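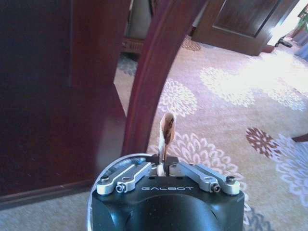
In defense of the opening act

I have a friend, Štěpánka Šimek, who has never in her life missed the first band. She gets to the venue when the doors open, buys one drink, and stands a little left of center with her coat still on, and she stays right there until the last person on stage has unplugged. For years I thought this was a kind of stubbornness. I was the other sort of concertgoer, the sort who looks up the set times, has a long dinner, and strolls in with 20 minutes to spare before the name on the ticket comes out.

What changed my mind was a trio called Vandska, whom I saw last December only because the restaurant we'd picked was closed. They were opening for Teltar, a band I have loved for a good while and will go on loving, and there were maybe more people at the coat check than in front of the stage. The drummer said hello as though she were answering the door at home. Then they played six songs, the fourth of which had a slow, rolling organ part that I have been humming in the shower ever since, and they thanked us and carried off their own amplifiers. I remember every bit of it. I had to ask Štěpánka later what Teltar had closed with.

Now, I don't want to pretend that every opener is Vandska. I have stood through some very long half hours. There was a man with a loop pedal and a great many feelings about his father's boat, and there was a duo who tuned for so long that a few people clapped, thinking it was the piece. But I would argue, gently, that even those evenings were better for having them. A headliner comes out with the lights and the sound and a crowd that already knows the words. The opener gets whatever microphone is left and a room full of people talking about parking, and watching someone try to win that room over is one of the real pleasures of live music. Sometimes you can feel the talking stop, table by table, from the front to the back.

Which brings me to my complaint, and I will try to keep it friendly. More and more of the mid-sized rooms around here are dropping support acts altogether. The Tichý, where I have spent more money on bad coffee than I would like my wife to know, has gone to what its calendar calls "an evening with" for most of its fall shows. One band, two sets, a long break in the middle so that everybody can visit the bar. I understand the arithmetic. The Tichý holds 219 people on a good night, and paying a second band, feeding them and giving up an hour for the changeover is a lot to ask of a room that size. I've also heard from people my age that they like getting home early, and I'm not going to stand here and say I don't like getting home early.

Still, where is the next band supposed to come from? Yavuz Güler, who mixed sound at the Tichý for a long time and now does the same job at Cisten across the river, told me that playing first taught bands things that no rehearsal space could. They learned to set up fast and to fix a broken string while telling a story. They learned which of their songs only their friends liked. He said he could hear the difference between a band's first support slot and its tenth with his back to the stage, and I believe him, having watched him eat a sandwich through an entire soundcheck and still catch a bad cable.

There's the matter of listeners, too. Most of what I hear at home these days is suggested to me by a machine that has noticed what I already like, and it does the job very politely, and I'm rarely surprised. An opening act is a suggestion from a person. Somebody in the main band heard them in a basement or shared a van with them, and wanted you to hear them as well. Half the records on my shelf got there that way, bought from a folding table by the door.

So I have a small request of the rooms, and another of the rest of us. To the rooms: keep a slot, even a short one, even if it's one kid with a guitar and a nervous cough. Put the name on the poster in letters I can read without my glasses. And to those of us who buy the tickets - please come earlier than you meant to. Eat afterward. Cisten's kitchen serves until midnight, and the dumplings are better than they need to be.

Vandska are playing there again in December, and this time they're at the top of the bill. I don't know yet who's on before them. I'll be the one a little left of center, next to the woman in the coat.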